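Home › Essays › Desk and table

In praise of the pencil cup that stays put

I keep a cup of colored pencils on every flat surface I work at, and I'm ready to defend all of them. The one on my desk holds 22 pencils. The one in the kitchen holds whatever has wandered in, including a carpenter's pencil that Bevan Ormsby lent me when I was measuring shelves and has never asked to have back.

Every article on tidy tables tells you to put the pens in a drawer. I did that for 5 months once, very faithfully, and I drew nothing. I wrote my grocery lists on my phone and then left my phone in the car! A pencil you have to go and fetch is a pencil you don't use. Put it where your hand already goes and you'll be doodling in the margins of the gas bill by dinnertime.

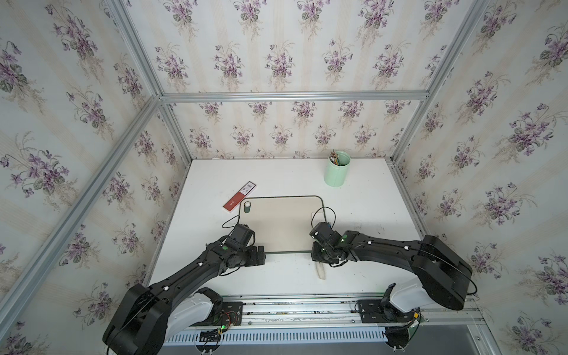
My rule for a small table is one upright thing at the back and one flat thing in the middle, and then you live with whatever else lands there. The upright thing should have a color you like, because you'll be looking at it all day. Mint green is lovely for this, especially with all those pencil tips sticking out of the top and violets on the wallpaper behind. I know floral walls are supposed to make a small space feel busy. I think they make it feel like someone's favorite corner, and I'd take purple bouquets over another coat of gray any day of the week.

The flat thing matters just as much. Vibeke Vigfúsdóttir, who taught me to bake, worked on one pale board her whole life and did everything on it: dough, letters, mending, a hand or two of cards. Wipe it down and it was ready for the next job. A board tells you where the work goes. Anything outside it can be a bit of a mess (a box set down crooked, say) and you still have your clear patch to come back to.

I'm fussy about the edge, too. Rounded corners, please, and a thin dark rim if you can find one. It's such a small detail, and it makes a plain board look finished even when the rest of the table is having a hard afternoon.

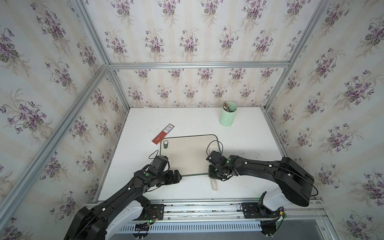 What I'd throw out first

Lids. Any pencil holder with a lid is a drawer in disguise, and so is the zip case, and so is that handsome wooden box with the sliding top that my cousin swears by. Get a plain open cylinder, fill it until it's a little too full, and stand it at the back where your elbow won't catch it. Then leave it there through December, when every table in the house gets cleared for company, and see who picks up a pencil first.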